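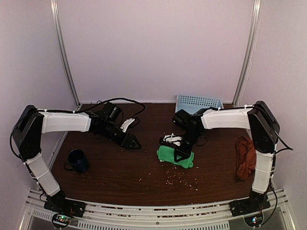

Dark wood-grain tabletop, pale back wall.

From: Gisela Toledo
To: Clurnwood Neighbors list
Date: 2023-10-10
Subject: Re: Re: the leaf pickup schedule

Josefina Fuentealba wrote:
> The new flyer says bags on the curb Monday night. The old flyer says
> loose piles, no bags, Thursday. Mine went out both ways and came back
> as a note on my door. Does anyone know which flyer wins?

Josefina, I got the note too. Mine was laminated, so somebody is planning to use it again.

I called the office and waited through almost 510 seconds of flute music. The woman who picked up said bags, paper only, tops folded and not taped. The loose piles are for the streets east of Butia Lane, which used to be us until they redrew the map. We are now west of it without having moved.

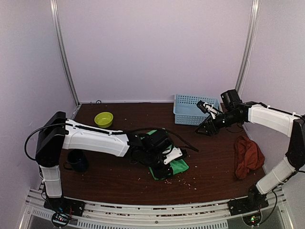 Photo: Mỹ Hà

The limit is 4 bags per house. I have two oaks and they have not been told. Agustina Lucero has offered her compost bin to anyone with overflow, but please no walnut leaves, and please don't leave them on her porch like last November. She is still finding them.

Sticks go in a separate bundle, tied with string. I asked how thick a stick could be before it counted as a branch and was put back on with the flute.

Macarena, you still have my good rake – the green one. I have your bad one and would like to trade back before the oaks really get going.

Gisela

Clurnwood Neighbors | Contact the list owner: Macarena Painemal | © 2023 | Back to top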